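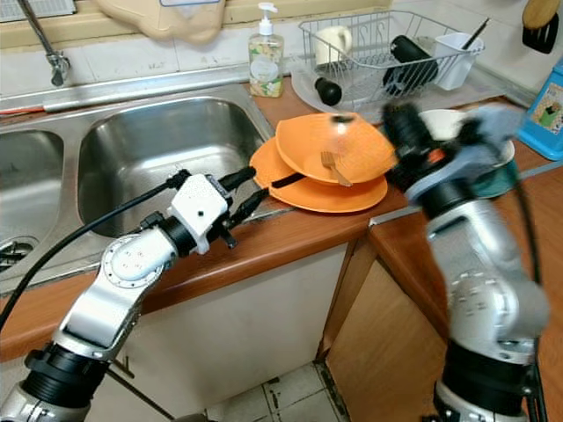
How to Make Tofu at Home With a Blender and a Pot

I put off making tofu for years. I figured it was one of those things you needed a grandmother and a stone mill for, and then my friend Kuo-hua Su made a block on his stove while we were both supposed to be doing something else, and I went home and ordered soybeans that same night. It takes an afternoon, most of it waiting. If you've ever made ricotta you already get the idea: heat something milky, add something that makes it curdle, catch the curds in a cloth.

This is the firm kind, the kind you can cube and fry. Silken is a whole different page (I'll get there, I promise).

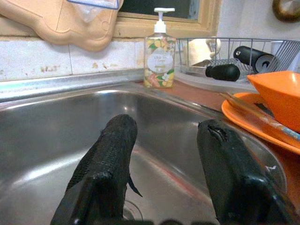
by Raíssa Brandão

What you need

284 grams of dried soybeans
8 cups of water, plus lots more for soaking
2 teaspoons of nigari flakes
A blender
Two big pots, and I mean big
A nut milk bag, or a clean thin dish towel
Cheesecloth
A colander or a tofu mold
A long wooden spoon

About the beans: buy them somewhere that sells a lot of them. Old soybeans stay hard in the middle no matter how long you soak them, and the milk comes out thin and kind of chalky. I get mine from Chou, the little grocery near the bus station, where the bags never sit around long. Supermarket ones have been fine too, just less reliable.

Nigari is mostly magnesium chloride and it's sold online or at Asian groceries, usually right by the dried seaweed. A bag lasts forever if you keep it sealed. It pulls water out of the air, so mine lives in a jam jar with a tight lid. You can use Epsom salt (the plain food-safe kind, nothing with lavender in it!) or gypsum instead. Gypsum gives a softer, bouncier block. Epsom salt is fine but I taste a little bitterness, and Kuo-hua says I'm imagining it.

Soaking

Rinse the beans, put them in a bowl that looks way too large, and cover them with several inches of cold water. Eight hours is plenty in a normal kitchen. In February, with the window cracked, I let them go overnight and into the morning. Split one with your fingernail: the inside should be flat and the same color all the way across. A dip or a darker yellow spot in the center means they want more time.

Drain them and rinse again.

Grinding

Blend the beans in batches with the eight cups of fresh water, splitting the water up more or less evenly. You want it really smooth, so let each batch run for a couple of minutes. My old Rovton blender gets hot and smells alarming if I do this without a break, so I stop between batches and go fold laundry or something. You'll end up with a pale, foamy slurry that smells like cut grass. That smell goes away with cooking.

Cooking the milk

Pour it all into your biggest pot and set it over medium heat. Now stay put. Soy milk does nothing for ages and then climbs straight up the sides of the pot and onto your stove — I have lost a burner to this, plus most of a good mood. Stir along the bottom the entire time, because the solids sink and scorch there, and one scorched patch flavors the whole batch.

When the foam starts to rise, turn the heat down and keep it at a gentle simmer for ten minutes. Don't skip or shorten this part. Raw soy is hard on your stomach and needs the full cooking.

Straining

Set the nut milk bag inside the second pot and ladle the hot slurry in. Let it drip until you can stand to touch it, then twist the top and squeeze. Rubber gloves help a lot. What stays in the bag is okara, and you should keep it! I mix it into pancake batter and meatballs, and it freezes well pressed flat in a bag.

What's in the pot is soy milk. Pour yourself a cup with a little sugar before you go on, you've earned it.

Curdling

Warm the milk back up until it's steaming but not bubbling, then take it off the heat. Stir the nigari into a cup of warm water until it dissolves. Give the milk one good stir in a figure eight, pour in a third of the nigari water, and hold the spoon upright in the pot to stop the swirling. Sprinkle another third over the top, put the lid on, and wait five minutes. Then add the rest, move the spoon very gently just through the surface, and cover it again.

You're looking for white clouds floating in clear yellowish liquid. If the liquid still looks milky, dissolve a pinch more nigari in a spoonful of water and add that. Go slow. Too much makes the tofu crumbly and bitter and there's no taking it back.
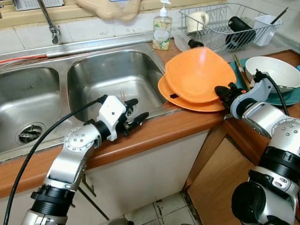 Pressing is where you decide how firm your tofu is going to be. Line the colander or mold with damp cheesecloth, ladle the curds in as gently as you can, and fold the cloth over the top without big wrinkles (every wrinkle shows up in the block, although I've come to like that). Then put a weight on it. I've used a can of tomatoes, a jar of lentils, and a Nikdale cast iron pan that squashed the poor thing to half its height. Plates are my usual pick now, a pair stacked up like the two orange ones at the edge of the counter there, with a can on top if I want it firmer. They need to fit inside the mold, so check before you've got hot curds dripping everywhere. Fifteen minutes gives you something medium. Half an hour gives you a block you can fry without holding your breath.

Do the pressing in the sink or over a deep tray. There's a lot of whey. I've heard of people washing dishes with it, and it does foam up nicely, but mostly I pour it out.

When the time's up, lower the whole bundle into a bowl of cold water and unwrap it there. Leave it in the water until it's cool all the way through. It firms up more as it sits, so don't panic if it wobbles.

Keeping it

Submerge the block in fresh water in a lidded container and put it in the fridge. Change the water every day and eat it within four days or so. The first day is the best by a mile. I have it cold with soy sauce, ginger and scallions, standing up.

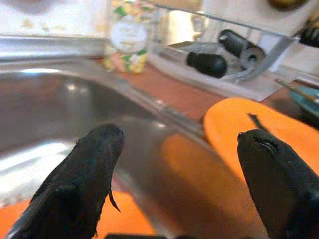

Plumden, Apr 23, 2021

A few things people have asked me since I first put this up.

Wing-sze Liu wanted to know if she could use store-bought soy milk. Yes, if the only ingredients are soybeans and water. The sweetened, thickened cartons won't set for me at all.

Kęstutis Mockus got a block that fell apart when he sliced it. My guess is the milk was too hot or the stirring went on too long after the nigari went in. Both give you small, tough curds that don't knit together. Crumble it into a pan with scallions and call it breakfast.

And can you double it? You can, but only if your pot is huge. I'd make two batches back to back. With the beans already soaked, my second one takes 90 minutes, including washing the blender in the middle.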